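Ask About the Buttons

Writing this fast, between a clinic that ran over and a train I will probably miss, so forgive the shape of it.

I want to complain about a number. The number is 2. Specifically the 2 that gets typed into a chart next to "peripheral neuropathy" when somebody on chemo says their fingers feel funny. Grade 2. Moderate. And then we move on to the blood counts, which everybody likes better, blood counts come back from a lab with a decimal point in them and you can do something about them.

Anyone who works around paclitaxel or oxaliplatin knows the drill. Patient comes in for cycle whatever. Nausea? Sleep? Bowels? Any numbness or tingling in the hands or feet? "A little." OK, a little. Type type type. The whole exchange takes less time than finding the blood pressure cuff. And on the strength of "a little" we decide whether to give the full dose, or cut it, or hold it, for a nerve injury that can go on getting worse after the drug is stopped and in some people never really goes away.

That bothers me. It has bothered me for years and I've been polite about it.

The grades themselves are fine on paper. Mild is mild. Moderate means it gets in the way of the instrumental stuff, shopping, using the phone, handling money. Severe means you need help washing and dressing. Then worse. Reasonable ladder. But somebody has to ask the questions that put a person on a rung, and mostly we don't. We ask about tingling. Tingling is a sensation, the rungs are about function. So the patient answers one question and we write down the answer to a different one.

I sat in at Lostitz for part of the spring, the infusion suite there, small place, good people. Janaka Talukder runs the nursing side and she let me shadow. What she does is ask about buttons. Who did up your shirt this morning. Did you drop anything this week. Can you get the cap off the pills, and if you can't, who does. She asked one man if he could still tell a key from a coin in his pocket without looking, and he stopped and put his hand in his pocket to check, and his face changed. He had said "a little" ten minutes earlier. Same man, same hands. 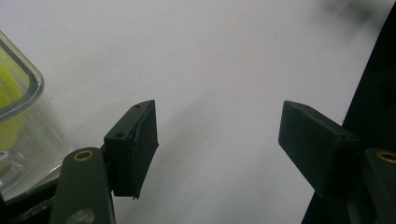
He'd have gone home on full dose. Maybe that would have been the right call! I'm not his oncologist. Some people look at the trade with their eyes open and say give me all of it, I'll live with the fingers. Fair enough. But it has to be a trade somebody described to you, and nobody can describe it from "a little."

And patients under-report, we all know that too. They are scared we'll cut the dose. They think a cut dose means the cancer comes back, so they sit there with dead fingertips and say they're doing great. I don't blame them one bit. If the only thing I had ever heard about side effects was that admitting to them costs you treatment, I'd lie as well. The fix there is a conversation before cycle one, a proper one, where somebody says out loud that dose changes are an ordinary part of the plan and that we need the truth to make them. Instead we hand over a booklet. The one we use at Skistgate is 2000 words long and neuropathy gets a bullet point between mouth sores and changes in taste.

I timed nothing, I have no study to wave at you. I'm aware this is an opinion piece.

Now, the other camp. Every time I bring this up at a meeting somebody says the word "objective." What we need is an objective measure. Nerve conduction, vibration thresholds, a gadget on the thumb. And there's an app of course, there's always an app. Ours is called Widiria and the hospital was keen on it for a while. You tap a slider every evening to say how numb you are. I will leave you to think about who has trouble tapping a slider.

OK that was cheap. The people who built it did fix that, they added voice entry, and the reports were useful when they got read. That was the trouble though, the reading. Joon-young Heo, the pharmacist on our team and a far more patient person than me, pulled up the dashboard one afternoon in April and found entries from 31 patients waiting in a queue that no one had been assigned to. Some of them were saying pretty clearly that they'd stopped driving. They couldn't feel the pedals. They'd told the app and assumed they had told us.

So I am wary of the objective-measure talk. We aren't short of measurements. We're short of someone whose job it is to look at them and pick up a phone. A fancier sensor feeding the same unattended queue gets us nothing, except an invoice.

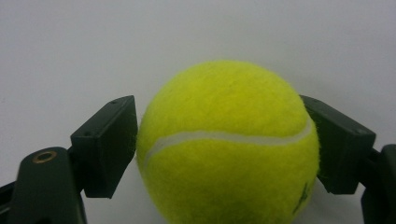 Also, nerve conduction studies mostly look at the big fibers and plenty of people are miserable with near normal results. I've seen a patient more or less told her nerves were fine while she was wearing oven gloves to get things out of her own freezer. Oxaliplatin, cold sensitivity, textbook. She wasn't fine. The test was fine.

What do I want then. Not much! Very boring stuff.

Ask about tasks. Every cycle, same ones, so you can see drift. Buttons, keys, jar lids, phone, stairs in the dark (feet matter more than hands for falls, and falls in a person with low platelets is a thing I'd like everybody to lose some sleep over). Write down what the person said in their own words next to the grade. "Dropped the kettle" tells the next clinician something. "Gr 2" tells them practically nothing, and the next clinician is very often me, squinting at it with the patient already in the chair.

Ask the person who came along. Husbands and daughters know who is doing the buttons. Ask kindly and with the patient in the room, it isn't a police interview.

Keep asking after treatment ends. This is the one that really gets me. With some of these drugs the worst point comes after the last infusion, it has a name, coasting, and it turns up right when we've rung the bell and taken people off the weekly list. First survivorship visit with us is at 12 weeks. That's a long time to be walking around on feet you can't feel, wondering if it's new cancer. People do think that. They think it's in the spine. They don't call, they don't want to make a fuss, they've been told they're done.

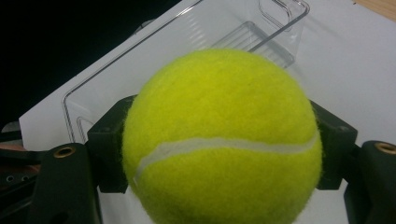
Bedside checks don't have to be fancy either, and I'd put one in every infusion chair tomorrow if it were up to me. Talukder keeps a drawer of household bits for exactly this, a zipper, some washers, a bit of sandpaper. I'd add a tennis ball. Look at the one in the photo: fuzzy felt all over and then that pale seam curving across the lower part, a narrow band, with soft edges where the felt meets it. Shut your eyes, roll a ball like that in your fingertips, tell me when you're on the seam and which way it bends. Most of us could do it half asleep. If somebody could do it before cycle one and now they can't find the seam at all, I don't need a number to know something has changed, and neither do they. It isn't validated. I know it isn't validated. Don't write in. I'm suggesting it as a way to start the conversation, and I would never change a dose on it alone.

I'll get mail anyway about treatments. Briefly then. We have one drug with decent evidence for the painful kind and it does nothing much for plain numbness, which is what most of my patients complain about. Cold gloves and compression during the infusion, promising in some trials, less so in others, and a pain to staff. Supplements, no, please, ask your pharmacist before you take anything, at least one of the popular ones has looked like it made matters worse. Exercise, probably yes. So what we mostly have is adjusting the chemo in time, and you can only adjust in time if you asked in time. Which brings me round to where I started and I've only got a few minutes left.

The money question. There's a small grant program, the Siriwardena fund, that pays for nurse time at clinics our size, and the application asks for "innovation." I've sat on that kind of form for whole evenings trying to make "ask better questions and call people back" sound innovative. It doesn't. It sounds like what we already ought to be doing. The app got funded in its first round. A half-time nurse to read what the app collected did not, and I still get cross about it in the shower.

I don't think anyone was wicked there. A device is easy to picture and easy to launch, somebody cuts a ribbon. A nurse on the phone asking a retired bus mechanic whether he can still thread a nut is hard to put in an annual report. But he'll remember that she aksed.

Heo wants me to say that things are better at Skistgate now, and they are, a bit. The queue has a name on it. It's his, on top of the rest of his job, unpaid, so I'm not going to hold it up as a model of anything. The booklet is being rewritten. I've asked for a full page on hands and feet and been offered half, I'll take the half.

If you're a patient reading this: tell them about the buttons. Tell them even if they only ask about tingling. Bring a list, and if your handwriting has gone wobbly since you started, say so and show them the list. And if your fingers or feet get worse after you finish, call, don't wait for the appointment. It's our job to pick up.

Train's in.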